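3.2 Showing the task by hand

I'll be frank, we picked utensils for the Ploltska set because I thought they'd be easy. Szu-yu Chou and I did the demos with hand-held grippers at a kitchen table, 15 takes per session, and I still mess up the long thin pieces!
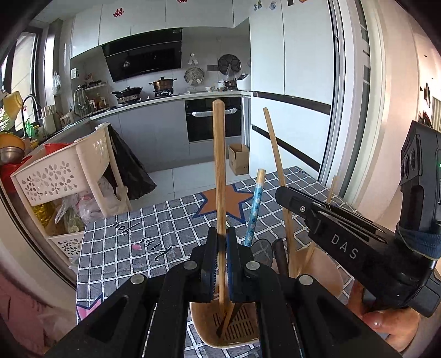 Figure 3. Hand-held demonstration, utensil task.

Grip height turned out to matter more to the policy than speed did. Volker Weidemann wanted one fixed height for every piece, but people don't work like that, and neither did we. With a tall wooden stick held upright between the pads, over a holder with several other utensils in it, my wrist picks whatever angle misses the neighbors (I never plan it). So we kept all that variation in the training data.

We also kept the untidy starts. A tipped caddy, chopsticks and spoons all over the cloth – those takes run longer, and I'd happily record more of them. 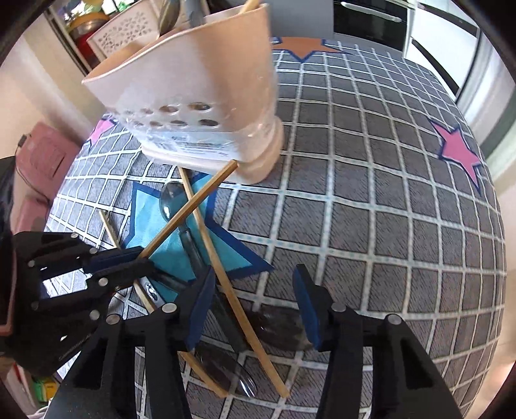
Cutting them left us with 22 fewer takes and a policy that froze up whenever a piece lay flat, so back in they went. Section 4 has the numbers.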